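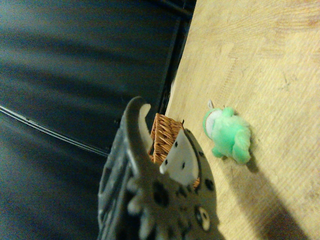
Clubs > Robotics > About Us

We use cookies to remember your settings. Accept | Manage

About the Wustdale Robotics Club

We're an after-school robotics club in Wustdale, open to anyone in years 8 to 12. Started by Ehsan Khosravi, who teaches maths here and still runs most sessions. One storeroom to begin with. Now the storeroom plus half of room 327, bench space shared with woodwork so please clean up.

What we do - build arms, write the code that drives them, teach them small jobs. Mostly picking things up and putting them somewhere else. Sounds easy. Takes a whole term.

This year's big one is the Entili project. The job is sorting soft toys with a gripper and a basket. Soft things are hard for grippers, they squash and roll and the fur hides the edges. Students drive the arm by hand first, record the runs, then use the recordings to train it. Bad runs get kept too, in there own folder. Senior group has logged 581 runs so far, junior group is on 527 and catching up.
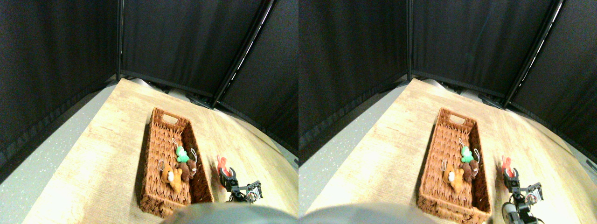 Do I need to know how to code before I join?

New members start with driving and logging, and pick up the coding from there. Most people are writing short scripts by the end of first term. Bring a laptop if you've got one, we have a few to lend.

How a session goes. Doors open 3:30 pm. Quick chat about what broke last time. Then split up - build crew on the mechanical side (brackets, wiring, finger pads), code crew on the computers, drive crew at the table with the wicker basket and the toys. Green frog is everyone's favourite colour to track. The dark brown one is the hard one. Swap crews every 3 weeks so no one gets stuck doing cables all year. Pack up at 5:15, out the door by 5:30.

Safety stuff is short. Hair tied back, know where the stop button is, hands off the table while the arm's powered. Someone is always on the button.
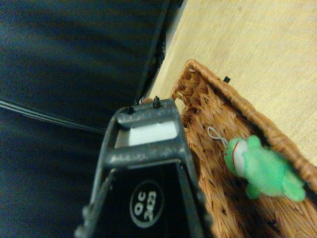
How much does it cost?

Membership is free for students at the school. Families only pay for the club shirt and for bus travel to competitions, and the office can help if that's a problem, just ask.

Competitions. We enter the Praklow Challenge every October, manipulation category. Teams get a table, a set of objects they haven't seen before and ten minutes. Last year we got through to the second round then lost a finger screw at the worst possible time. Spare screws now live in a labelled jar. We also do the Beler Open Day, no judging, little kids get to drive. Probalby the better day out of the two.

Coming up this term:
Re-doing the arm wiring so it stops snagging
Two-toy runs, then three
Practice with the toys starting outside the basket as well as in it 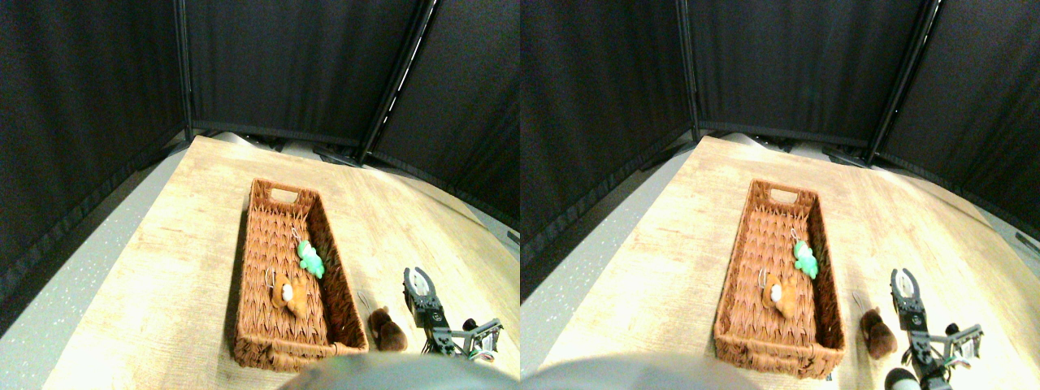

The last one on that list is where the senior group is spending most of its time. Picking off a flat table and picking out of a basket want different approach angles and the basket walls get in the way. Code crew is trying a slower approach near the rim. Drive crew says it's too slow. Argument ongoing.

Parents are welcome to drop in any time from 5 pm. If you work in electronics or machining and could spare an afternoon, Ehsan would love to hear from you. Old tools and cable ties also gratefully recieved.

To join, pick up a form at the front office or come by room 327 at the start of any session. Get the form signed before your first drive.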